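Label Maker FAQ: The Stuff People Keep Asking Me

By Loredana Bellini
March 27, 2025

I run the help inbox for the Tuvwood handheld label maker, and I've used one at my own desk for years (my spice rack is out of control). These are the questions I get most. If yours isn't on the list, write to me and I'll add it next time I update the page.

What comes in the box?

The label maker, one starter roll of black-on-white tape, a wrist strap, a USB cable and the little fold-out guide. The starter roll is shorter than the ones you buy separately, so don't panic when it runs out fast! Batteries aren't included. It takes four AAAs, or you can run it off the cable.

How many labels do I get from a full roll?

I tested this in December with plain one-word labels on the smallest margin setting and got 119 from a full-length roll. Longer words and big margins will bring that down a lot. If you're still on the factory margin setting, go to Setup, then Margin, and pick Narrow. It saves a surprising amount of tape.

My labels come out faint on one side. Is it broken?

Probably not. Take the tape out, look for a small gray strip inside (that's the print head) and wipe it gently with a cotton swab and a bit of rubbing alcohol. Let it dry, put the tape back and print a test label. If it's still faint, press the cassette down until it clicks on both sides. I'd say the click fixes it more often than the cleaning does, and I've been caught by it myself more than once.

Can I use other brands of tape?

The cassette has to be the Tuvwood shape or one made to match it. Weladico makes a compatible line and I've had good results with their white and clear tapes. Their metallic gold curled on me, so I'd skip that one. Using their tape doesn't cancel your warranty, and I know that's the part everyone really wants to know.

Which surfaces do the labels stick to?

Smooth and clean is best: binders, plastic drawers, glass jars, painted metal. Wipe the spot first, let it dry, then press the label down from the middle outward and hold it for a few seconds. Rough cardboard is hit or miss, and fabric needs the iron-on tape.

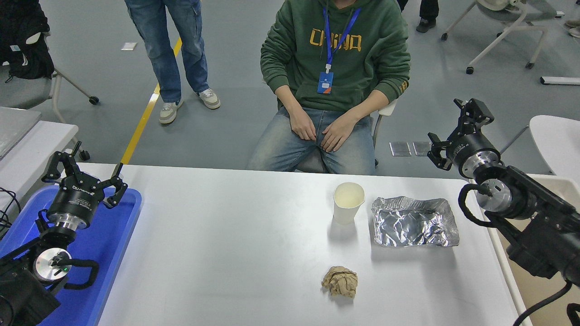

For anything that goes in the freezer, put the label on while the container is still at room temperature. A label stuck onto a frosty lid will slide right off, and then you're back to guessing which tub is soup.

How do I get the backing off without losing my mind?

Look at the back of the tape and you'll see a split running down the middle. Bend the label lengthwise, printed side in, and the backing pops open along that line. My coworker Obsa Teshome showed me this after watching me pick at a corner with my fingernail for what felt like a whole lunch break.

Does it save my labels?

Yes, up to 9 of them. Type your label, hold the Save key and choose a slot. They stay put when you change the batteries, as long as you don't leave the machine empty overnight. If you need more than that, the desktop program will store as many as you like.

Can it print accents and symbols?

It has 241 symbols, and the accented letters are in there too. Hold down the plain letter and the accented ones show up along the top of the screen. Samuele Monti wrote in asking for a proper degree sign, and it was there all along on page seven of the symbol menu (not the easiest place to find it, I'll admit, and I've passed that along to the design folks).

The cutter is stuck. What now?

Switch it off and take the batteries and tape out. Look down the exit slot with a flashlight, and if there's a bit of label caught in there, pull it out with tweezers. Please don't use a knife! Wipe the sticky stuff off with a dry swab and try the lever a few times before you put the tape back.

How does the warranty work?

You get one year from the day you bought it. Send me a photo of your receipt and a line or two about what's going wrong, and we'll usually try a couple of fixes by email first. If those don't help, we ship a replacement and include a prepaid label for the old one. Refunds go back to the card you paid with.

Do you sell in bulk to schools?

We do, in cartons with extra tape. Cheng-en Tsai handles school and office orders, so put "bulk order" in the subject line and your email will go straight to him.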